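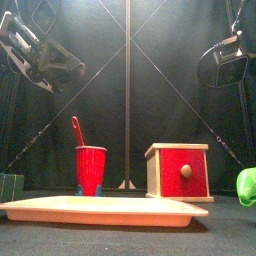

Clallska Kendo Club — Members' Blog

I have owned four shinai since I started, and the first one lasted me less than two months. The bamboo was fine. I just didn't know it needed any care, so I left it in the trunk of the car between practices and wondered why it started shedding splinters. Since then I've gotten into a routine that keeps a shinai going for most of a year. I'm writing it down because newer people keep asking me in the parking lot and I always forget a step.

Start by checking it before every practice. Run your eyes along each of the four slats, then squeeze the whole thing near the middle and twist it a little so you can see the inside edges. A splinter on the outside is easy to spot. The ones that matter more are on the inside edge, where two slats rub against each other. If you find a lengthwise crack, that slat is finished. Don't tape it. A broken slat can go through the grill of a men, and a face injury is the worst thing that can happen in our sport.

Small splinters can be shaved off. I use the edge of a cheap pocketknife held almost flat, then medium sandpaper, then fine. Take off as little as you can. Every slat you thin out is a slat that will break sooner, and it also makes the shinai lighter. That matters if you compete, because there's a minimum weight. I learned this the hard way at the Gillavness meet in January, when mine went on the scale and came up short. I had to borrow one from a clubmate with much bigger hands than mine and I lost in the first round. I probably would have lost anyway.

Once the slats are smooth, I wipe them down with oil. Any light oil seems to work. I have used camellia oil and I have used plain mineral oil from the drugstore, and I can't tell the difference. Take the shinai apart completely, wipe each slat inside and out, and stand them up on newspaper overnight. In winter, when the heat is on in the house, I do this every three weeks. In summer I do it when I remember.

Taking it apart is the step that scares people off. Mark the slats first. I put a small pencil number on the inside near the handle end so they go back in the same order. They're matched when you buy them and they don't sit right if you mix them up. Don't lose the little square of metal that sits in the slots under the handle. Mine went under the refrigerator once and it took a yardstick to get it back.

Then comes retying. The string runs from the tip leather down to the handle, and it has to be tight enough that it hums a bit when you pluck it. I still keep the instruction sheet that came with my first Skinberg shinai, since the knot at the handle leather never stays in my head. The middle leather goes a quarter of the way down from the tip and gets wrapped three times. If it slides when you push it with your thumb, do it over. You'll do it over a lot the first few times — I did.

A few notes on buying. The beginner shinai from Atanasov are decent and they come already strung. I bought a carbon one last year to see if it would save me the trouble. It hasn't splintered, but it feels dead in the hands and I only use it for striking practice at home. For regular class I went back to bamboo. I buy two at a time and rotate them, so there is always one ready while the other is drying.

I count my swings in a notebook, mostly out of habit, and my current shinai is at a little over 3000 with one slat replaced. The slat came from an older one that had broken somewhere else. Keep your broken ones for this. Three good slats out of four is normal, and they usually fit if both shinai are the same size and brand.

Next month I want to write something about washing kote, which I have put off for far too long. The ones in my bag now smell bad enough that they ride home on the porch side of the garage.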